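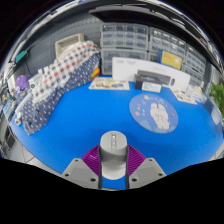 Gallulden is a set of short written records about how parents of babies under one year put things away and find them again: bibs, spare socks, the cap of the bottle, the other cap of the bottle. I made it after reading too many nursery organization guides that promised fewer lost items and gave no sign that anyone had checked. The records are text only. An entry names the item, the surface it was left on, and how long the next adult took to find it. A gray cylinder standing on a bright blue tabletop would be entered as "cylinder, gray, table, blue" and nothing more, even if the parent was sure it was the lid holder. I wanted what could be seen kept apart from what people believed, and parents of small babies believe a lot of things at four in the morning.

Version and contact

Last revised 29th December. Maintained by Daithí Doherty. Corrections to the item names go to Ecaterina Bratu, who built the word list and is less patient than I am about "thingy."

What is in it

3000 entries from 46 households. Each household kept a log for 6 weeks. The files are:

entries.csv, the main table
households.csv, number of adults, number of children, floors in the home
items.txt, the allowed item names
notes.txt, free comments from parents, lightly trimmed

The columns in entries.csv are household, week, item, surface, seconds_to_find, and finder. The finder column is either "same" or "other," depending on whether the person who found the item was the one who put it down. A blank in seconds_to_find means the parent gave up or forgot the log. We can't tell which, and I would be suspicious of any analysis that says it can.

How it was collected

Parents filled in a paper sheet, and we typed the sheets up. We tried a phone form first, called Dakik, and dropped it in November when we saw that people were filling in a whole day at bedtime. Paper has the same problem. It's just harder to see. Times were kept by the parents themselves, mostly off a kitchen clock, so please don't report them to the second. A value of 60 usually means "a while."

Half the households were given a labeled basket system, which we call Khaemba in the files. The other half got no baskets and no advice. Who got baskets was decided by a coin toss. Three basket households told us they were using the baskets for laundry by the second week. They are still marked as basket households.

What it may show

Less than you hope. Basket households found things faster in the first two weeks. After that I don't see a difference I would bet money on. It could be that baskets help and people get tired of them, or that a new log makes everyone tidy for a short time. Both groups got sloppier with their sheets as the weeks went on, and late entries are thin. I have already been sent one blog post saying this data proves labels work. It doesn't.

Known problems

The households are mostly friends of friends. Nearly all have two adults at home.

Item names were cleaned by hand. Pacifiers show up under 6 spellings in the raw sheets, and some of the merges were guesses.

Things nobody looked for were never logged, so the table says nothing about items that stayed lost quietly.

Household 31 logged a great deal more than the others. Run your numbers with and without it.

Babies who can crawl move things. There is no column for this and there should have been.

Please don't use it for

Selling baskets. Ranking parents. Telling a tired person that their house would run fine if they had a system. The notes file has plenty of comments on that last subject, and they are worth reading before you write any advice of your own.

Related files

Zutitz is the smaller pilot set, 80 entries with looser rules and no surface column. Keep it separate from Gallulden. The item names overlap but don't always mean the same thing; "cloth" in Zutitz covers bibs, burp cloths, and at least one dish towel.

License

Free to use and share with credit. If you find a mistake, send the row number.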